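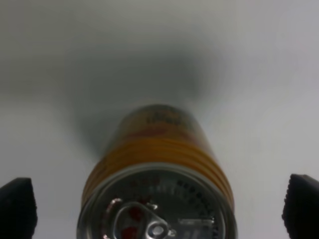

Call for tasters: canned drinks, Hokville

We are looking for 12 people who don't believe what they read on a can.

Broline, a small tasting office in Hokville, is running a blind comparison of canned drinks in April. The makers' brochures we get all say the same things. Crisper. Cleaner. Closer to fresh. One of them, for a drink called Paisan, claims people can taste the difference between its new can lining and the old one. We doubt it, and we would like to find out with people who aren't paid to agree.

What you would do

You come in for one session on a Tuesday at 6 p.m. You open nine cans yourself, pour, taste, and fill in a sheet. Labels are covered before you arrive. Part of the sheet is about the can and not the drink: how the tab lifts, whether the opening pours cleanly, whether you can read the small print on the lid. Printed codes on can ends are supposed to be useful to shoppers. Tell us if you have ever used one.

"No difference" is a fine answer. So is "I don't like any of these." Please don't write "refreshing" – we have 372 old sheets that say refreshing and we learned nothing from them.

Who we want

Adults who drink something from a can at least once a week. You don't need a trained palate, and if you say you have one we will probably test it. We can't take anyone who works for a drinks company or has joined the Trillix rewards club.

Pay

A flat $60, paid the same evening. No gift cards, no points, no "exposure to exciting new brands."

How to apply

Write to the Broline office in Hokville with your daytime phone number, any food allergies, and a few lines about a product claim you never believed. We read those first. Places go to the people who sound hardest to convince.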